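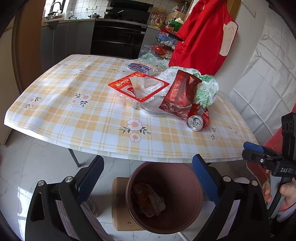

Home Demonstration Operators (paid, part-time) – Fududport area

Abdella is recruiting operators to record household tasks with hand-held grippers. The recordings are used as training examples for a manipulation policy. Work takes place in ordinary homes, including the operator's own home where it meets the requirements listed further down. No robotics background is needed.

Project background

The project is called Mastwood. Its current data set holds 2370 accepted episodes, nearly all of them recorded on lab benches with plain surfaces and even light. The policy trained on them does poorly on patterned tablecloths, near windows and in narrow kitchens. The next collection phase covers table clearing and trash disposal in lived-in rooms, and this call is for that phase.

An episode is one complete performance of one task, from both grippers at the start position to both grippers back at the start position. The operator holds one gripper in each hand. Each gripper records opening width, position and video for the full length of the episode.

The work

The main task family is clearing discarded packaging from a table into a bin on the floor. A typical layout has a crushed soda can, a foil snack bag, a wrapped snack bar, crumpled plastic bags and a clear container in its tray on one table, with an open bin below the front edge. The operator picks up items one or two at a time, moves them over the edge and releases them into the bin. Item order is set by a task card for half of the episodes and left to the operator for the other half.

Thin items make up a large share of the rejected episodes so far. Flat plastic sheets in particular tend to slide along the cloth when a finger touches them, and operators will be taught two ways of lifting them: pinching a raised corner, or holding the sheet down with one gripper while the other lifts. Both are valid. Dragging an item to the table edge is also valid, provided it stays in view of at least one gripper camera.

Failed grasps are kept. If an item drops on the floor, the operator picks it up with the gripper and continues. An episode is discarded only if a bare hand touches an item, if tracking is lost, or if the operator stops before the table is clear.

Between episodes the operator resets the layout by hand, changes the position of every item and replaces any that have been flattened beyond use. Resets are not recorded but are paid at the same rate.

Other duties:
Run the calibration routine at the start of each session and after any gripper is dropped.
Wipe the finger pads when they pick up grease or food residue.
Label each episode with task card number, room and outcome.
Upload the session before leaving the site.

Requirements

Able to stand for sessions of up to two hours, with a break at the midpoint.
Able to hold a gripper in each hand at waist to chest height and operate both with the fingers.
Steady, moderate hand speed. Fast motion blurs the video and makes tracking unreliable.
Willing to repeat one task many times in a row without taking shortcuts.
Left-handed applicants are encouraged to apply – the current data leans heavily toward right-hand first grasps.

Applicants offering their own home should also have:
A table that can be approached from at least one long side, with floor space next to it for a bin.
A kitchen or dining area that can be kept free of other people and pets during recording.
Consent from every adult in the household.

Tables do not need to be cleared of their usual cloth, and the room should not be tidied or rearranged for the recording. Stoves, shelves, racks and hanging items can stay where they are. Mail, family photos, prescription labels and screens must be put out of view. Mirrors and large glass doors behind the table are a problem for tracking and may rule out a room.

Training

Training is two half-day sessions at the Okthorpe site and is paid. The first covers handling, calibration and the labeling form. The second is a supervised run of 31 episodes, reviewed the same day. Operators who pass can start home sessions the following week. Those who do not may repeat the second session once.

Terms

Pay is hourly and does not depend on the number of episodes accepted. Travel between sites is reimbursed. Households that host sessions receive a separate fee per session. Grippers, bins and task items are supplied and collected by Abdella. The phase is planned to run until October, with a target of 194 accepted episodes per room layout.

Video is reviewed for personal information before it enters the training set. A household may withdraw its recordings at any time up to the end of the phase.

How to apply

Send a short note stating which hand you write with, the hours you are available each week and whether you are offering a home. If you are, include the table's length, width and height and two photos of the room taken from opposite corners. A résumé is optional.

Address applications to Berhanu Tesfamariam, data collection lead, Abdella, Okthorpe site. Applications close 31 Jan 2025. Home visits for room checks are scheduled after the first training session.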